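Open day at Budside

I have been going to Vutmont matches since my uncle first dragged me along, and in all that time I had never been further into Budside than the tea bar behind the home end. So when the club said they were opening the whole place up for a day in July I was on the early train (25 minutes, then the walk along the river) and stood at the gate well before ten with a bacon roll in my hand.

I wasn't the only one. They had put out 300 tickets at £2 each and they had all gone, and the queue went back past the club shop. Lots of children in last season's yellow shirt, a few in the old striped one that I still think is the best we ever had.

We went round in groups. Ours started in the Mao Stand, which most of us only know as the place the wind comes from. Go up to the very top row and you can see the allotments, the river and, on a clear day, the floodlights at Cimska. There was a fair bit of booing when the guide pointed those out! The ground holds 4,000 now and it felt much bigger with nobody in it. The seats on the halfway line have been changed over the summer and they are a real improvement, proper backs to them and room for your knees.

Then down the steps and into the home dressing room. It is smaller than you would think, with pegs all the way round, a treatment table at one end and a whiteboard which somebody had very carefully wiped clean. My peg of choice was the one by the door, where the number nine shirt was hanging. The away room is across the corridor and is smaller still, with a pillar right in the middle of it, so the manager has to pick which half of the team to talk to. I am told Cimska have complained about it more than once. Long may it stand.

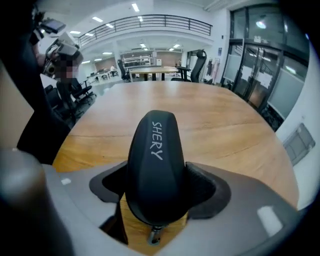
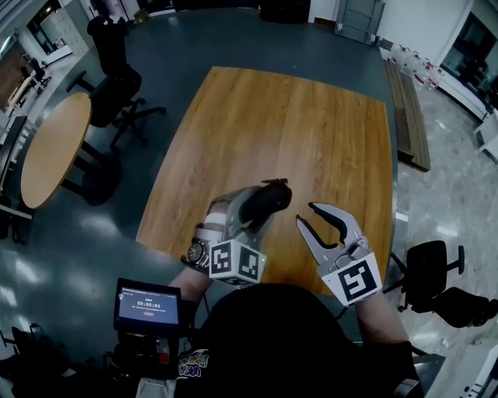 A gripper finger close up (first picture) and the two grippers held over the wooden table (second).

After that we were let out through the tunnel, one group at a time, with the walk-on music playing. I don't mind saying I got goosebumps. We had to keep off the grass, which had only been reseeded in June and looked superb -- you could have played bowls on it -- but they had marked out a stretch of the track where you could stand next to the dugouts and shout at an imaginary linesman. Several grown men did.

The best half hour for me was the talk in the supporters' bar with Meifang Liang, captain of the women's side. She was brilliant company. She talked about the cup run, the replay in the sleet and the penalty she still sees when she shuts her eyes, and she took every question that came, including a long one from a boy who wanted to know exactly what she eats before a match (porridge, and then more porridge). Asked which ground she least likes visiting, she said Cimska before the question was finished, and the place went up. She also said the women's team will play all of their home league games at Budside this coming season, which was news to me and very welcome. I have already put the opening one in my diary.

Lunch was chips from the van. The shop had old programmes out in boxes and I spent far too long going through them looking for my first match, without any luck, though I did come home with three I hadn't planned on buying. If anybody has a spare from the abandoned game against Cimska, the one with the fog on the cover, please get in touch.

A couple of small grumbles. The sound in the bar was poor at the back, and the last groups had to rush the dressing rooms to be out by four. More time there next year, please, and another microphone.

The stewards told us they hope to run it again next summer, with the groundsman doing a talk of his own on the new pitch. Tickets will go on sale at the club shop first, so keep an eye on the window.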